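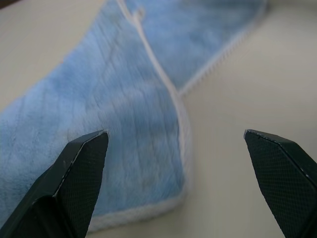 tsembiring wrote:
Then you need to look at the joints before you look at the panels. Every rainscreen job I've seen go wrong went wrong at the joints, and the panel brochure doesn't cover that.

afiq_n wrote:
Fair, but the client has already been shown the panels. Background for anyone who missed the first page: three-story clinic building, brick on the back and sides, and the street side is getting an open-joint terracotta facade over a ventilated cavity. The architect wants Hornberg clips and the contractor is pushing for the Stemard rail because his crew knows it. Panels are 1000 mm by 500 mm either way.

bkerslake
Posts: 11
Go with the rail if the crew knows it. I've been on two jobs where a better system on paper got put up badly by people who had never touched it. One of them had to come down to the second floor and go back up again.

S. Gallagher wrote:
I don't agree with that as a general rule. A crew can learn a clip in a day if somebody shows them. What you can't fix later is the adjustment range. How far out of plumb is the existing wall?

afiq_n wrote:
We haven't had the final survey. The first one said nearly 4 cm between the top and bottom at the north corner, less everywhere else.

S. Gallagher wrote:
Then get the survey before you pick anything. Ask both suppliers for the bracket range in writing. If the rail needs packing behind it at every bracket on that corner, the time you saved on a familiar system is gone.

bkerslake
Posts: 12
Packing a corner isn't a big deal. We did it on a library and it took two guys a morning. You're making it sound like the whole wall.

tsembiring wrote:
Depends what they pack it with. I've seen offcuts of whatever was lying on the scaffold.

Anisa Saragih wrote:
Coming in from the maintenance side. Can you take out one panel in the middle of the wall without taking down the ones above it? It's a clinic on a street, so something will hit the bottom two rows sooner or later. At El-Sayed we looked after a building where you couldn't, and one cracked tile by the entrance meant stripping a full column. They lived with the crack.

afiq_n wrote:
Good question and I don't know. The Hornberg drawings show a single panel lifting out. The Stemard sheet doesn't say.

bkerslake
Posts: 13
It lifts out on the newer rail. The old one you had to start from the top. Make sure you know which one he's pricing.

Anisa Saragih wrote:
And order spare panels from the same batch. The color moves between firings and you will see it on a flat wall.

S. Gallagher wrote:
Agree with both of those. Also check the cavity barriers at each floor, whichever system it is. They get drawn once and then forgotten when the bracket spacing changes.

afiq_n wrote:
Thanks all. Survey is booked for the first week of October. I've asked Homeck, who are doing the scaffold, to leave the north corner clear until then. Contractor is not happy about it but he's sending me the rail type - I'll post it when I have it.

tsembiring wrote:
Post the joint detail too.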